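2023-07-03

Bin sort, back bench. Writing this up before lunch because Wayne wants the grey bins off the floor by the end of the week and I'll forget which ones we've done.

Started with the tall stack near the roller door. Most of them came over from the Clanen unit in December and haven't been looked at since. Pulled everything out, wiped them down with the citrus cleaner, and sorted into keep, repair and chuck. The citrus stuff lifts tape residue fine but does nothing for marker. Metho got the marker off. Gloves for both, and leave the door up while you're using the metho.

What goes in keep:

- floor flat enough that a bottle laid on its side stays where it's put
- rim straight, no splits at the corners
- holes in the floor are OK if the edge is smooth

What goes in repair is anything with a lifted rim or a sharp edge you could catch a glove on. Shinji has the heat gun and says he can pull most of the rims back. He did one this morning and it sits square again, though the corner has gone a bit shiny. I don't mind shiny.

Cosmetic wear doesn't count. Danuta asked about this twice, so it's going in writing: scuffed floors and scraped walls are fine. The bins have been dragged in and out of the Malinowski shelving for years and every one of them is marked along the walls. If we threw out the scratched ones we'd have nothing left to put things in.

Contents next. We've got a lot of odds and ends that were never labelled. I've set up four groups on the bench:

1. Bottles and other clear or coloured plastic
2. Foam and packing blocks
3. Cloth and offcuts
4. Anything else, for Genowefa to look at

Group 4 is already the biggest, as you'd expect. Genowefa knows what half of it is for, so please don't tidy it until she's back.

Bottles: caps off, empty, rinsed, upside down on the rack overnight. Lay them down when they go into a bin. Stood up, they tip as soon as anyone shifts the bin, and then they roll under the cloth and you spend ten minutes looking for a bottle you had in your hand.

Foam: the rough blocks shed. Tap them out over the rubbish first. I tried the vacuum and it took the surface off one corner, so don't do that. Blocks longer than the shelf is deep go in lengthwise along the back wall of the bin – they hold the other things in place and leave the middle free.

Cloth: offcuts only. Full pieces go back to the Jasska cupboard, second shelf. Fold if it will fold.

One bin stays mixed, with a bit from each group, so we have something to check the labels against.
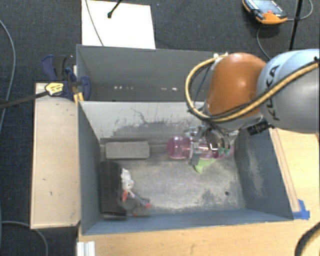
Labels are the next problem. The current ones are paper and the cleaner turns them to mush. Igor found a roll of the Wilelon vinyl ones in the bottom drawer, 171 left on it, which covers the keep pile with plenty over. Stick them on the outside of the short wall, top left, and dry the wall properly first. Two I put on before morning tea have already started to peel and I think I rushed them.

Numbering carries on from the old book. Last entry was 346, so the next bin is 347. Please don't start a new series.

Still to do:

- [ ] Remaining stack by the sink
- [ ] Rims for Shinji (leave them on the trolley, not on his chair)
- [ ] Ask Wayne whether the chuck pile can go in the plastics skip or has to be cut up
- [ ] Redo the peeling labels
- [ ] More citrus cleaner, we're down to the last bottle

Danuta is going to take the sink stack tomorrow. I've left the gloves and the brush in the tub under the bench, and the number book is in the top drawer with a pen tied to it.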